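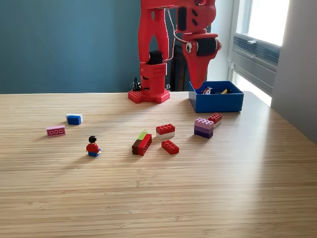
Minthorpe publishes gripper comparison and advises buyers to wait

May 2018 — Minthorpe, the small automation test workshop, has today released the results of its first side-by-side trial of low-cost grippers for desktop robot arms. The workshop compared 2 designs, the Gondelar two-finger gripper and the Werna soft pad, and does not recommend either for paid work.

Both were run with the same Ngau controller. Each gripper made 136 attempts at lifting a toy brick from a wooden table and releasing it into an open box. Bricks were chosen for the trial as they are cheap, hard-edged and awkward once they are lying on their sides. Single bricks and joined stacks were both used.

The Gondelar completed 40 more lifts than the Werna. Minthorpe asks readers not to make too much of that figure. The trial used one arm, one table and one sort of object, and the Werna was sold to us as a gripper for fruit and soft packaging. We have not tested it on either.

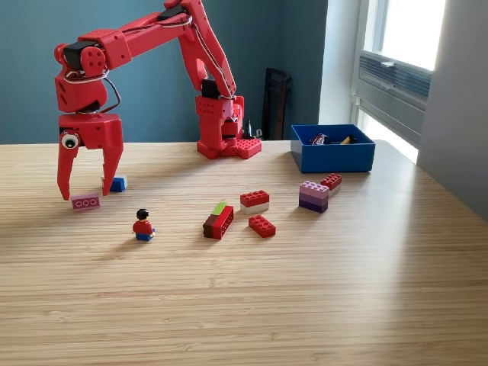 Long tapered fingers have an obvious appeal on a crowded table, where they can get down between one brick and the next. They are also unforgiving. When the arm came down slightly off line, the Gondelar's fingertips tended to push a brick away before closing on it, and stacks that had been pressed together loosely came apart in the air. We counted a dropped half as a failed lift. The supplier's own leaflet does not say how it would count one.

Claims made for the controller fared worse. Ngau's packaging promises set-up in 5 minutes. It took us most of an afternoon, and the wrist joint had to be set again each morning. We cannot say how much of the difference between the grippers is really down to the controller, and we would be wary of any seller who says they can.

Daylight was left as it was throughout, with no extra lamps. A further trial under fixed lighting is planned for November, using a different controller if one can be found at a similar price.

Minthorpe bought all of the equipment at the normal retail price and took no payment from any supplier. The full table of attempts, including the failed ones, is free on request from the workshop.

ENDS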